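Subject: Re: [kokkonen-readers] Is the Voninell dropping its letters page?

Olga Manzano wrote:

> Has anyone heard whether the Voninell is really getting rid of
> letters to the editor? There wasn't a page of them last month and
> when I called the office I got the recording. I sent one in about
> the bus shelter on Grimano Street and I'd like to know if it went
> straight in the trash. Also, does anybody understand the new
> comment thing on the website? It wants me to make a Plendico
> account and I am not giving one more outfit my phone number.

Hi Olga, hi all,

Okay, I can answer some of this! I called too, got the recording too, and then gave up and walked over there on my lunch break. The editor came out to the front counter and talked to me for a good while (she was very nice about it, considering I had a sandwich in my hand).

The letters page is not going away. It's moving to every other issue and the limit is coming down from 350 words to 200, which I know will make certain people on this list groan, and I'm one of them. My letter about the school board minutes was 643 words before I took the scissors to it. She said they had a backlog in the summer because so many came in on the water rates, and then the page got bumped for an ad the month you're talking about. So your bus shelter letter is probably still in the pile. I'd resend it with your street and a daytime number at the bottom, they won't run one without that and they don't always write back to tell you it's missing.

I did ask about the unsigned letter in August, the one that said the library was closing on weekends. You'll remember the library wasn't closing on weekends. She said it should never have run without a name and that the correction was on page 9, and I said yes, I found it, under the tide tables! I think a correction ought to go in the same spot as the mistake, and I told her so. She wrote it down. Whether that means anything I don't know, but if a few more of us said the same thing it might. My sister-in-law is still telling people about the library.

Now Plendico. You do NOT have to give a phone number. There's a gray line under the phone box that says "skip," and it's tiny, and on my tablet it was half hidden behind the keyboard. You do need an email address and you have to click the thing they send you, which took forever to show up in mine and then showed up twice. After that you can comment under your own name or a nickname. I went with my own name, figuring if I'm going to be cranky about unsigned letters I'd better sign my comments.

What bugs me more is that the old comments are all gone. The story on the bridge vote had 872 of them, and there was a lot of junk in there, sure, but there were also people who'd been at the meeting correcting things the story got wrong, with times and everything. I asked if those could be put back and she said she'd have to ask the company. If anyone saved that page, please let me know, I'd love a copy.

Oh, and print run, since it came up here last spring and we argued about it: 1,510. So I was closer, ha.

Two pictures from me, then I'll stop:
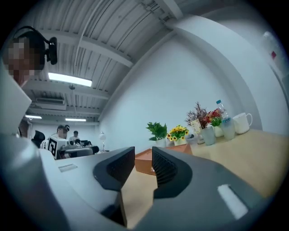
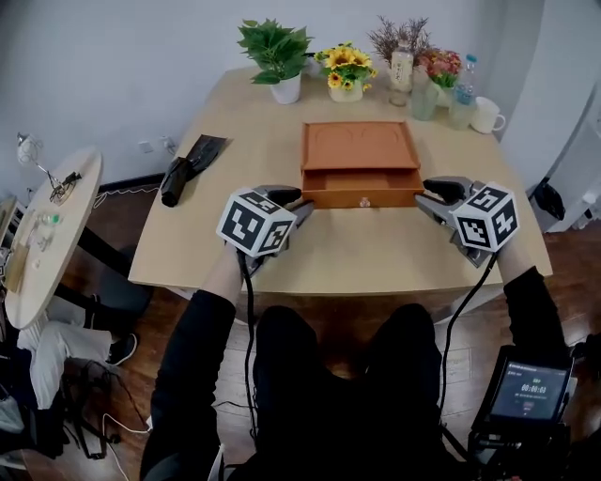 The wooden table, both times, with the row of things on it.

Olga, if you'd like somebody to read your letter over before you resend it, send it to me off list, I'm getting pretty good at 200 words. And does anybody know if the deadline is still noon? I forgot to ask her that.

Talk soon,
M.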